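Recording wall orientations from a published site plan

Applies to: printed plans and scans at 1:100 or larger
Last revised: December 1, 2022

Measuring the bearing of walls from a printed plan is the usual first step in any study of how a settlement was laid out. The procedure below was written for the Arkcombe enclosure plans but works for any survey drawing with a north arrow and a scale bar. You will need the plan, a ruler, a full-circle protractor and a spreadsheet.

Before you start

Check which north the arrow shows. Older reports often give magnetic north without saying so. Look in the survey chapter for a note of the instrument used and the season of fieldwork. If the plan was drawn from a survey made in April of one year and corrected later, use the corrected sheet. Where the type of north can't be established, write "unknown" in the notes column and keep the sheet out of any test that involves sunrise or star positions.

If you are working from a scan, measure the scale bar in both directions. A scan that has been stretched will give wrong bearings even when the lengths look right.

Step 1. Draw the base line

Extend the north arrow across the full sheet with a fine pencil line. On a scan, draw it on a separate layer and lock the layer.

Step 2. Choose the walls

Use only walls with a surviving straight face longer than 2 metres. Shorter stretches can be recorded but should be marked as such. Leave out any wall shown with a broken line, which normally means the line was restored by the excavator.

Step 3. Take the bearing

Place the centre of the protractor where the wall face, extended if needed, crosses the base line. Read clockwise from north to the nearest half degree. Take each reading twice, turning the sheet between readings — small errors in seating the protractor tend to show up this way. If the two differ by more than one degree, take a third and record the middle value.
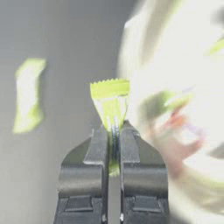 Should the inner or the outer wall face be measured?

Use the inner face where both survive. Outer faces were more often rebuilt or thickened, and in the Skomura drawings they are frequently shown as a single smoothed line. Record which face was used in every case.

Step 4. Enter the data

Each wall gets one row. The columns are: sheet, wall number, face, length in metres, first bearing, second bearing, accepted bearing, notes. Keep the wall numbers used in the report, even if they run out of order. At Arkcombe the numbering jumps from 14 to 704 between the two seasons, and renumbering makes the finds lists unusable.

Step 5. Reduce the bearings

A wall has no front end, so a bearing of 10 degrees and one of 190 degrees describe the same line. Subtract 180 from any value of 180 or above. Plot the results in bins of five degrees and keep the bin edges the same for every sheet.

The Flulow template does this automatically, but it drops rows with an empty notes column. Enter a hyphen if there is nothing to say.

Reading the plot

A single narrow peak suggests a shared layout. Two peaks 90 degrees apart are what any rectangular building produces, and should be folded together before sites are compared. A peak close to a solstice bearing means little until the local horizon height has been added — see the Tkachenko tables for the correction.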